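Is the Grondotard gripper kit OK for brushing down a table?

Looking at the Prelska package with the two-finger gripper, $2,191 plus 20 for shipping. The only job is sweeping a tabletop between runs. Does it hold a brush well enough?

Nicanor Xolalpa
Yes, with a long handle. Ours is set up with the brush held at an angle and the bristles touching the table. Go slow at first — I did 2 days of slow passes before raising the speed.
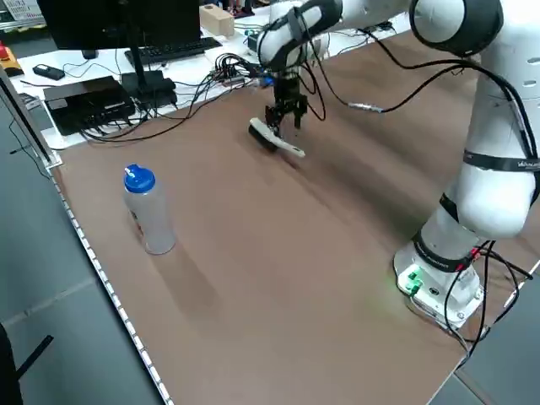

rosales300
Never used that one. I have a Jidine and it's fine. Ask the seller if they take returns.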